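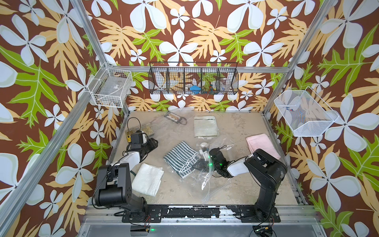
Can wall baskets replace drawers in a very small work area?

For light things they can, as long as the basket is open at the top and hangs where you can see into it. Heavy things and folded towels need another home.

That was our starting point for the spring project in Home and Living Spaces at Clovden. Everyone had to pick one small area, make it nicer to use, and write down what worked. We picked the flowered nook, and we're so glad we did! It has a beige-gray floor with plenty of old scuffs on it and three walls of the loudest wallpaper we have ever loved: big pale flowers, ferny leaves and lime green on chocolate brown.

The wallpaper

We bought it from Trendura with most of our $82 budget, and we argued about it for a whole afternoon first. Half the group wanted plain cream. The brown won because pale towels show up so well against it (and because once the sample sheet was taped up, plain cream looked sad). Hanging it was the hardest part of the project. The pattern is so large that a bad match at a corner is easy to spot, so we laid the strips out on the gym floor and marked the tops before we pasted anything. If you try this, buy an extra roll. We ran short on the last wall and had to go back.

The baskets

We went with wire for all three. The long black one with dividers hangs on the back wall and holds small bits and pieces. There's a white one on the left for things in bags, and another white one on the right, set at an angle so you can drop things in without looking.

The dividers are great. In our first version we had one long basket with no dividers, and everything slid to one end by the time class was over. With sections, a small blue thing goes back where the small blue thing lives. The one weak spot is that you can't see much of the back of a section when you're sitting down. We wanted the basket lower but then it got in the way of the work surface, so it stayed high.

Part two was a mixed-clutter round. Towels are easy in a way, they're all the same sort of thing. So for this round we used hard things in odd shapes, the kind that end up in a kitchen drawer together, plus a yellow and black screwdriver bit case, and tried to decide what belongs on a wall and what belongs on the table.

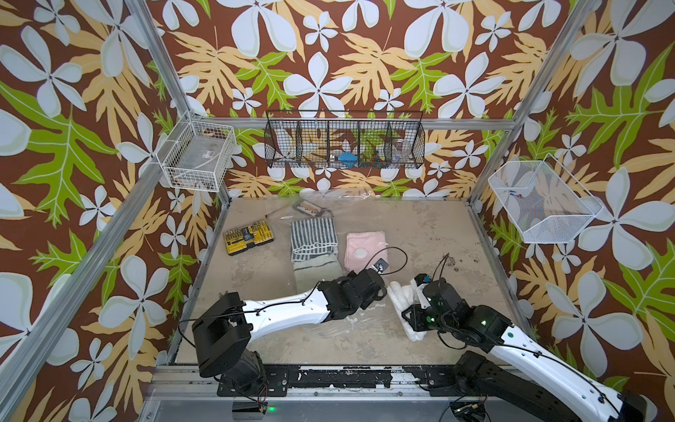

Natália Valente said we were asking the wrong thing, and that the first question should be how often you reach for an item, with size coming second. She also thought a bit case should stay closed and flat on the table however much basket space is left over. We tried it her way the next time and liked it much better. Sorting by size had looked tidy but meant standing up over and over for the same two or three things.

So our rule became: daily things on the table toward the back, weekly things in the wall baskets, and anything else out of the nook completely. We also learned to leave some of each basket empty. A full wire basket is a tangle, and little things get caught in the mesh.

The towels

This was our favorite part. We compared a flat fold with a roll on towels of different thickness. The flat fold was best for the thin ones, which stack into a neat pile with the folded edge facing out. The fluffy ones fought us the whole way. A thick looped towel folded in four wants to open up again, and if you pick it up by one end the layers come apart like a flower.

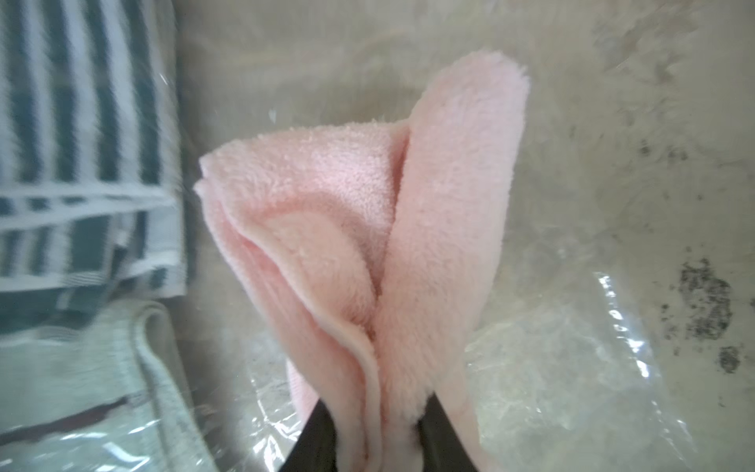
What helped was folding in thirds first and then in half, with a firm press along each fold. Rolling worked too, but the rolls wandered around the table. We gave ourselves 30 minutes for every practice round, which was plenty for the thin towels and never quite enough for the plush ones. Stripes are a big help for beginners, by the way. You can line up the bands and see right away if your fold is crooked.

What we would change

We'd put a wipe-clean mat down over the floor of the nook, and we'd write bigger labels. We'd also love to try a shelf under the back basket just for folded towels. Moffat Hall has said we can use their side room in June, so that's next!

Comments (3)

Junhao Xia
Thirds first is how my grandmother does bath towels. Did you try it on fitted sheets?

Guest
LOVE the wallpaper. Where did you start the first strip, in a corner or the middle of the back wall?

Project group
Middle of the back wall, then out to both sides. Fitted sheets beat us completely, Junhao, but we'll have another go in June.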